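Speaker notes: Buying the arm is the easy bit
Session two, after morning tea. Allow 40 minutes, leave the rest for questions.

Good morning, everyone, and thank you for coming back in from the sandwiches. I know the word "budgeting" on a program doesn't exactly fill a room, so I'm grateful to every one of you. (Wait for the stragglers at the back door, they always need a minute.)

Start with where we were last November. Pletgate had money set aside for one mobile arm to help with laundry in our supported living units, and we thought the purchase order was the whole job. We had a lovely spreadsheet. It had one line for the robot, one for freight, and a line called "other" that I'm a bit embarrassed about now.

Then go to the first slide and let people look at it for a moment before talking. 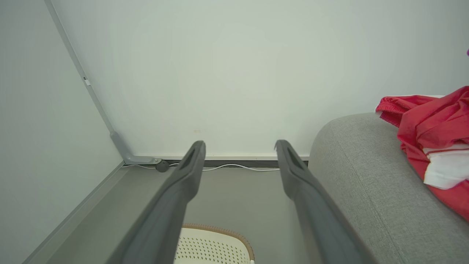
Slide 4. Gripper open, red clothing over the arm of the grey seat.

Talk about the room before talking about the machine. There's a cable running along the floor at the wall, there's a metal leg with a foot that sticks out, and there's soft furniture right up close. Your quote won't have a line for any of that. Ask the room who has walked their own site with a tape measure. Be kind about it, we hadn't either.

Now the money. Of the 209 staff hours we put into the first stage, the biggest share went on getting rooms ready and writing down what we wanted done in them. The Ulteo quote and the Mendes quote were close enough on the hardware that I'd have been happy to sign either one. Where they parted ways was spare fingers, training days and who pays when somebody has to come out. Please, please ask for those as separate lines. We asked late, and we paid for it.

Our own rule now is to hold back $400 per room for the small stuff: cable covers, hooks, baskets, a bit of tape. It sounds like petty cash, and it is, but if it isn't in the plan you'll be filling in a form every time you want a cable cover. (If time is tight, skip the story about the form.)

Second slide.
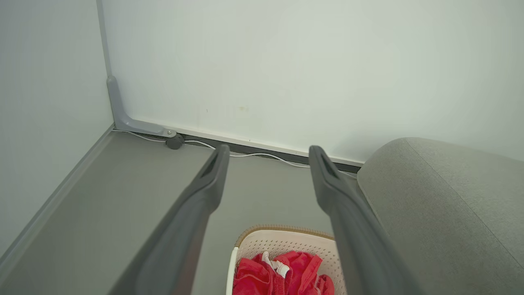

Slide 5. Red garment in the basket, cord on top.

Spend a while on the basket, I'm very fond of the basket. Holes in the sides, a woven-looking band around the rim, and clothes that crumple however they please. Put your real baskets and your real clothes in the trial agreement. Drawstrings too! A supplier's demo shirt, nicely folded on a bench, won't help you decide anything about your own wash day.

Mention Wodasier, our planning template, and that it now runs to 41 rows. Half of those came from support workers, so do pay people for the time they spend telling you things. That's a line as well.

Likely questions: lease or buy (we bought, would look harder at leasing next time), insurance (talk to your broker early, before the trial), and how long an arm lasts (I don't know yet, and say so).

Handouts are on the table by the urn. Remind them the afternoon session has moved to the smaller room.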